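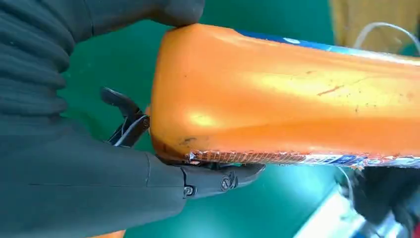
Cokton, 30 September 2018

**Plastic bottle returns at the Gurnadora residence halls**

Our group wanted to know if students in the halls would bring back more empty bottles when the drop-off point was close to their rooms. Before this year the only point was behind the dining building. In August we set up 2 more, one in the laundry corridor and one next to the mail room.

## Method

We emptied the bins every evening and wrote the totals on a paper sheet, then typed the sheet into a spreadsheet at the end of the week. Crushed bottles counted the same as whole ones. Glass and cans were set aside and left out of the totals. We also handed out a short survey and got almost 200 back, though some people skipped the last page.

## Results

The old point took in 1,950 bottles during the month. The three points together took in 3,364. The laundry corridor did better than the mail room, which we did not expect - more people walk past the mail room, but they don't stay there long.

The most common survey complaint was that the signs did not say whether caps should stay on. Our first sign left this out completely. The second one said "caps on, labels on."

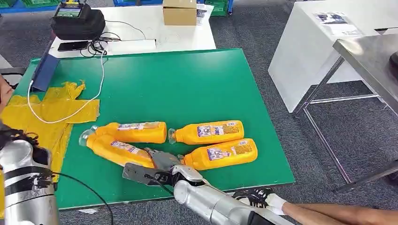
Sorting took longer than collecting. The Gevow depot accepts mixed plastic but pays by grade, so colored plastic has to be separated from clear. Bottles went down on their sides for this, and it was easier with all the caps pointing the same way, like the four yellow ones on the green tabletop. A yellow bottle with a clear cap also raised a question about grading, as our price sheet had no line for a cap and body of different colors. We graded by the body.

## Problems

The scale we borrowed from the Vlček building stopped working in the second week, so weights are missing after that and we report counts only. One bag from the mail room was picked up with the trash before we got to it. We did not estimate what was in it.

We would like to repeat the count in a colder month, with a lid on the laundry corridor bin.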